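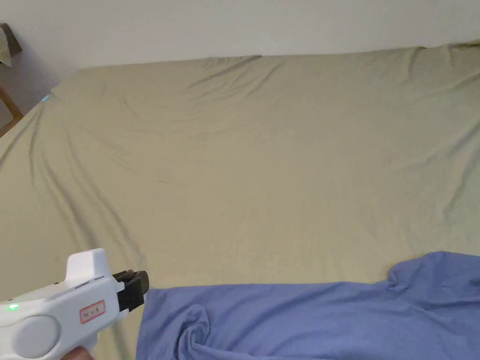

*Figure 5.1. A khaki fitted sheet on a wide mattress. The long folds on the left run down toward the edge.*

# Chapter 5: Woven Cloth, or Why Your Sheets Behave the Way They Do

I used to start this chapter with the loom. I'd draw a big diagram on the board with all the parts labeled, and by the time I got to the heddles half the class would be looking out the window. So one Thursday I gave up and asked everybody to go home and pull on their bedsheets instead. They were to pull them lengthwise, then crosswise, then corner to corner, and come back and tell me what happened. It was the best discussion we'd had all term, and I've opened with sheets ever since!

You can do the same thing right now if you've got a bed handy. Grab a flat part of the sheet between your two hands, with your hands lined up along the length of the bed, and tug. It barely gives. Turn your hands so they line up with the width of the bed and tug again. You may feel a tiny bit more give there, but not much. Now pull on the diagonal, from one corner toward the opposite one, and the cloth stretches out and gets narrow in the middle like it's turned into something else.

You've just met the three directions we'll be talking about for the rest of the chapter: the lengthwise grain, the crosswise grain, and the bias.

## 5.1 Two sets of yarn

A woven cloth is made of two sets of yarn that cross each other at right angles. The ones that run the long way, and get strung up on the loom before any weaving happens, are the **warp**. The ones that get carried back and forth across them are the **weft** (older American books say "filling," and so does my aunt, and you should know both words). Warp yarns have to put up with a lot of tension during weaving, so they're usually spun tighter and stronger. That's part of the reason your lengthwise tug didn't get you very far.

Along the grain, you're pulling directly on yarns. A cotton yarn doesn't stretch a whole lot, so the cloth doesn't either. On the bias you aren't pulling along any yarn at all. You're pulling across the little squares between the yarns and squashing them into diamonds. The yarns stay about the same length and only the angles change. Dressmakers have made good use of this for a long time, because a skirt cut on the bias hangs and swings in a way that a skirt cut on the straight grain never will.

I like to show this with a piece of window screen, which is just a very open weave. If your instructor doesn't have one, a paper-and-tape version is in the activities at the end of the chapter.

## 5.2 And then there are knits

Before we go any further I need to say something about T-shirts, because somebody always asks. A T-shirt isn't woven. It's knit, so instead of two sets of yarn crossing each other you've got loops pulled through other loops, row after row.
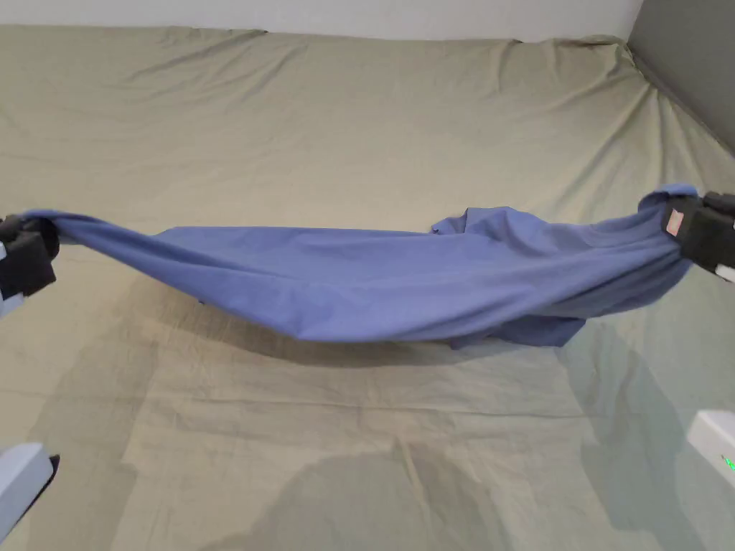
Loops can open up and flatten out, and that gives a knit its stretch even when the cotton in it is no stretchier than the cotton in your pillowcase. Stretch a knit sideways and the loops get wide and short. Stretch it lengthwise and they get tall and skinny. Let go and most of them will ease back to where they were, although an old, tired jersey may need a wash before it remembers its shape.

We'll spend all of Chapter 6 on knits. For now I only want you to be able to tell the two apart, and the easiest way is to look at a cut edge with a magnifying glass. Separate yarns will pull straight out of a woven edge, one at a time, like fringe. A cut jersey edge curls up on itself and is generally a nuisance. (Any sewist will tell you more about that curl than you wanted to hear.)

## 5.3 Plain weave, twill, and satin

Most of the woven cloth in your house belongs to one of three families.

**Plain weave** is over one, under one, all the way across, and then the reverse on the next row. It has the greatest possible number of crossings, so it's firm and crisp. Percale sheets are plain weave. So are muslin, most handkerchiefs, and canvas, which surprises people, seeing how different canvas feels. The weave is the same and the yarn is a lot thicker.

**Twill** shifts the crossings over by one with each row, and you get diagonal lines. Look closely at a pair of jeans and you'll find them.

**Satin weave** lets a yarn skip over several others before it ducks under one. Those long skips are called **floats**, and they lie on the surface and bounce the light back at you. When it's made of cotton with the floats running weftwise, we usually call it sateen. It feels silky and drapes beautifully, but floats can snag, and if you have a cat with opinions you may want to stick with percale.

## 5.4 The trouble with thread count

Now for my favorite rant. **Thread count** is the number of warp yarns plus the number of weft yarns in one square inch of cloth. That's it! It's a simple measurement and a useful one, right up until somebody prints it on a package in giant letters.

Izzati Tjoa taught me how to count with a pick glass, a little folding magnifier with a measured opening at the bottom. She set two swatches in front of me. The first was a Brarkeck percale marked 232, and it counted out exactly as marked. The second came from a Grestetti sateen sold as 1,000, and I couldn't get anywhere near that number no matter how I squinted. Izzati let me struggle for a good long while before she took a needle and teased one of the yarns apart. It was made of several thinner strands twisted together, and whoever wrote the label had counted each strand as a yarn.

You can imagine how far this can go. I own a sheet set that claims 1,330, and it's a perfectly decent set, but it was a gift and I wouldn't have paid extra for the number. The quality of the fiber, how evenly it was spun, and how the cloth was finished will all tell you more.

## 5.5 Wrinkles

Cotton is mostly cellulose, which is made of very long molecules lying side by side, held to their neighbors by weak attractions called **hydrogen bonds**. Bend the cloth and some of those bonds let go, then form again in the new position. The fiber has settled into the bend, and you've got a crease. Moisture makes it happen more easily, and warmth helps too.

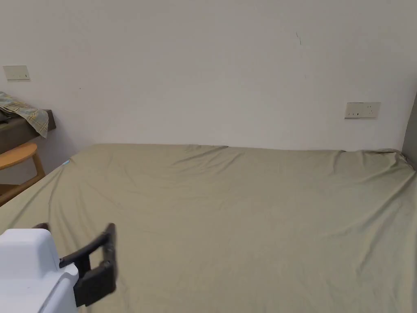 *Figure 5.2. A sage-green fitted sheet. It lies smooth across the middle, with soft folds along the far edge at the wall.*

The same chemistry works in your favor when you iron. Steam loosens the bonds, the weight of the iron flattens the fibers, and as everything cools and dries the bonds form again with the cloth lying flat. Ironing cotton bone dry is miserable work for exactly this reason, and my grandmother kept a sprinkler bottle on the end of the board.

Fitted sheets have their own kind of ripple on top of all that. The elastic pulls in at the edges, and if the pull is stronger in one spot than another, the tension travels across the cloth and lifts it into ridges. Some of the pull nearly always ends up on the bias, where woven cloth gives the most. You can smooth a ridge with your palm and watch it pop up a foot away. Those ridges aren't creases in the molecular sense, and an iron won't do a thing about them. What you need to change is the tension.

Cempaka Tuhumury, who read this chapter in draft, wrote in the margin that I should also mention finishes. She's right. "Wrinkle-resistant" cotton has been treated so that stronger links form between the cellulose chains, and those links pull the fibers back toward flat after they've been bent. The price you pay is some strength, and often a slightly stiffer feel. We'll come back to this in Chapter 9.

## 5.6 Before you read on

Students bring me the same puzzle most years, so let's take care of it before the section on looms. 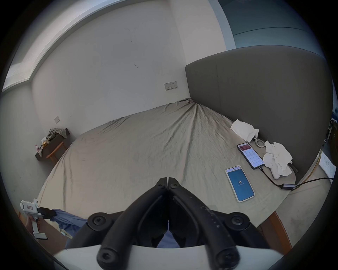

Why does a new cotton sheet shrink the first time it's washed?

Cotton yarns are held under tension while they're woven and finished, and they stay a little stretched in the new cloth. Water and tumbling let them relax, so the sheet gets smaller. Most of that happens in the first few washes, and the lengthwise direction usually loses more because the warp was under more tension.

Some makers shrink the cloth in a controlled way before they cut it, and you'll see "preshrunk" on the label. It can still lose a bit more at home, especially in a hot dryer, so measure your mattress depth before you buy and leave yourself some room.

Keep a scrap of old sheet next to you for the next section. We're going to unpick it, warp first, and then set up a cardboard loom and put it back together.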